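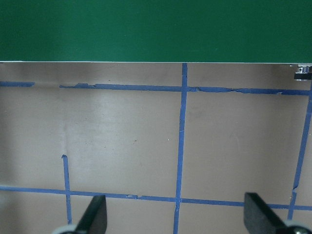
Tickets Boards Wiki Search Log in

Ra policy picks well in one half of the grid and badly in the other

Status: open
Component: Horkia / evaluation
Reported by: Selina Gisler
Opened: 27 December 2020

Hi all, sorry for the holiday ticket, but I had the lab to myself and I finally sat down with this one. Short version: Ra (the checkpoint Kaiwen handed over, trained on 200 demos) does fine when the button starts in some tape cells and falls to pieces in others, and the cells it hates are all on the left. I ran 10 rollouts per cell. The right side looks just like Kaiwen's numbers. On the left the arm goes down confidently, closes on air a finger width off, comes up and does the whole thing again until the timeout.

What I tried first, so you don't have to:

- Redid the hand-eye calibration on both arms. No change.
- Restarted the Cosora logger and checked the timestamps against the joint states. Wrist frames and joints line up fine.
- Swapped the button for the spare. Same misses, same cells.
- Ran the previous checkpoint. Also bad on the left, a bit less so.
- Replayed three of the original demos open loop, with the button put down by hand on the recorded spot. All three grasped it, so the arm itself can get there.

That last one is what made me stop blaming the hardware. If replay works and the policy doesn't, then the policy is seeing something it doesn't like, and the obvious thing to look at was the wrist stream.
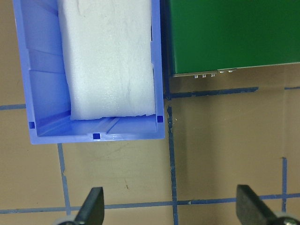 Wrist view, fingers open over the tape grid, blue bin at upper left with the white insert in it.

So my theory is the tape. We put the grid down to make start positions repeatable, and it was only ever meant for the humans. But it's in the wrist view all through the approach, high contrast, with nice crossings, and I think Ra has been using the crossings to work out where it is. Mattes, you redid some of the strips in November, right? The demos are older than that. A strip that moved even a little would give us a miss that's the same every time in the same cells, and that's what I'm getting.

To check, I took the frames from a good rollout and painted the tape out with the tabletop color, then ran them through Ra offline and compared the predicted actions. I expected a little wobble. The predictions moved a lot! Much more than when I painted out the button, which is a bit embarrassing for a policy whose whole job is picking up the button.

I left the conveyor task for last. Same checkpoint, with the belt switched off so I could look at one thing at a time.
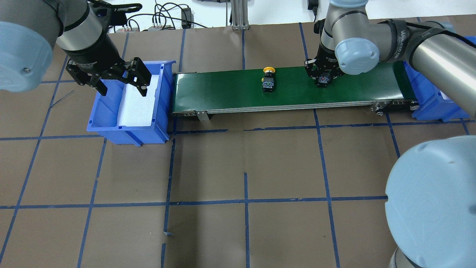
On the belt the problem mostly goes away, and I think that fits. Once the gripper is low over the green there's much less tape for it to look at, so it has to use the part itself. I got 71 percent over the whole belt set with no left/right difference I could find. Not a number to brag about, but it's an even 71, and I'd take that over what the grid gives us.

Plan from here, shout if you disagree:

1. Retrain with the tape hue randomized and random line segments pasted over the wrist frames. I've got the augmentation working on my branch – it's ugly, please don't read it yet.
2. Keep the batch settings as they are, 2,000 warmup steps and everything, so the comparison is clean.
3. Rerun the per-cell test without touching the tape. Please, please don't straighten it before then, I know it's tempting.

---

Comment from Mattes Schwerdtfeger

Yes, that was me in November. I replaced the worn strips on the left and lined them up by eye. I didn't think anything was reading them. Hands off until you're done.

---

Comment from Regula Ruchti

Can you split the offline comparison by approach height? If it's the crossings, the effect should be big high up and shrink near the grasp. Also the Bretier setup has no tape at all, so Alois could run the old checkpoint there and see if it's bad everywhere.

---

Comment from Selina Gisler

Good idea on the height, running it now. First batch looks the way you said, big effect up high, then it drops off in the last part of the descent. I'll attach the plot when all the cells are through. Alois, the checkpoint is in the shared folder under ra-old, and you'll need the Horkia config next to it or it loads the wrong crop.

Contact the lab | Copyright 2020 Horkia project | Back to top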